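June 12, 2023
By a staff writer

The first thing you learn at the Brina project is that you have been folding shirts wrong, or at least wrong for teaching purposes. You hesitate. You smooth things twice. A person forgives this, and a learning system copies it.

So the crew in Zuvolbridge folds with great solemnity, steering a pair of arms through one T-shirt after another. Since March they have logged 1,313 folds, of which around 300 were thrown out for what the log calls "dithering."
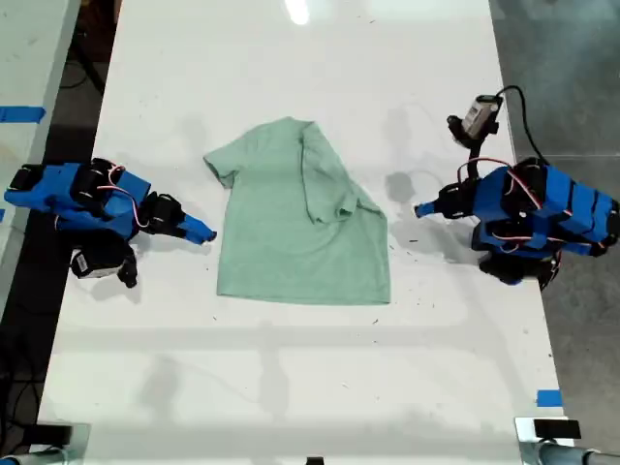 A good shift yields 75 keepers. I managed 12, and I was proud of them until I saw them played back. My left arm waited politely while my right arm fussed over a sleeve, then both went for the same hem – like strangers at a buffet.

The folded shirt gets shaken out and flung down for the next round, a job I took to at once. Bruvlow, the outfit paying for all this, wants towels next. I have been told towels are easier. I have also been told that about shirts.

Last updated: June 12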